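Gullovard House Shared Laundry
Walk-through checklist with comments, September

Please keep this copy on the clipboard by the door. Items are marked OK, WATCH or FIX, and I've written my comments underneath because a bare tick never told me much when I was the one reading it.

1. Floor and walkway
OK. Dry all the way to the back wall, and thank you to whoever moved the drying racks off the path! I did push one basket back under the folding table, so if yours has wandered, look there first.

2. Outlets and cords
OK. Plugs are snug and cool to the touch, and no cord runs under a mat. The extension cord we talked about last time is gone and I'd love for it to stay gone.

3. Water supply hoses
WATCH. Both hoses are sound, with no bulges or rust at the fittings, but the cold one sits closer to the wall than I like. Next time the washer is pulled forward, give it a little more slack (and check that it hasn't kinked when you slide everything back).

4. Drain hose and standpipe
OK. Clamp is tight. I ran a rinse and stood there for the whole of it with my coffee, and not a drop came over the top.

5. Dryer lint screen and vent
FIX. The screen was clean but the outside flap is sticking again. Work order 2064 is in with Golestani Appliance Service. Until they've been, please run the dryer only while you're home and awake.

6. Washer door, gasket and drum
OK. Swing the door all the way open, look for cracks in the clear part, and see that the hinge is firm and the latch hook isn't bent. Then run a dry cloth around the inside fold of the rubber, where coins and hairpins like to hide. Turn the drum by hand and feel for anything caught in the holes or along the paddles. The caution sticker on the front should still be in place.
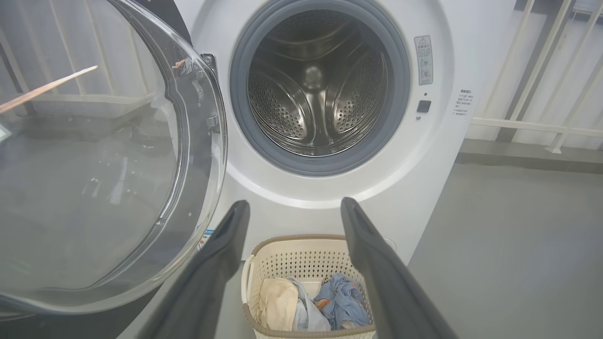
Item 6: washer with door fully open, drum empty, caution sticker to the right of the opening.

Do leave the door ajar between loads, it keeps the musty smell away. The one exception is when little ones are visiting, and then it should be shut and latched.

7. Detergent shelf
WATCH. Caps were on, but the Jorora bleach was on the low shelf. I've moved it to the top one, and that's where it lives from now on, please.

8. Fire extinguisher
OK. Needle in the green, pin and tag in place.

Follow-up: items 3, 5 and 7, so 3 in all. I'll look at them again when the vent work is done.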